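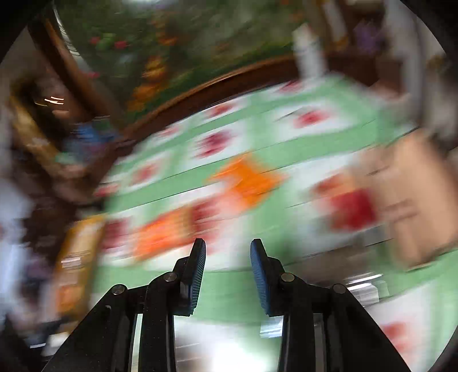
The tablecloth, with something orange on it.

Home Pantry Tables Small Fixes About Gremar

Search Gremar Go

How to Sort a Snack Box

Every household has a box where snacks go to be forgotten. My aunt Gönül Keskin kept hers on top of the fridge, where only the tall could disappoint themselves. The cure takes one table and one pot of tea.

Start with a cloth. Crumbs show up less on a busy pattern – a fact known to everyone who ever bought one.

Set the box on one side, open, and leave the middle of the table clear. Take things out one at a time. Tipping the lot out is faster and you will regret it.
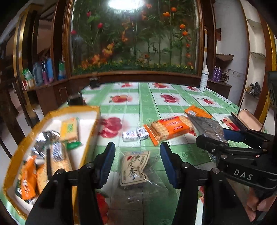 Box to the left, crackers and small boxes out on the cloth.

Keep like with like: crackers together, small boxes side by side, bags where you can read the labels. Check dates as you go. Anything from last June should be discussed as a family.

Now repack. Heavy and flat goes at the bottom, crushable on top. Stand thin packets upright along the wall of the box, or they will sink and be found by your heirs.

If the lid won't close, eat something and try again. I have needed 3 attempts.

Contact: Şükran Kahraman, Pratbridge © Gremar Back to top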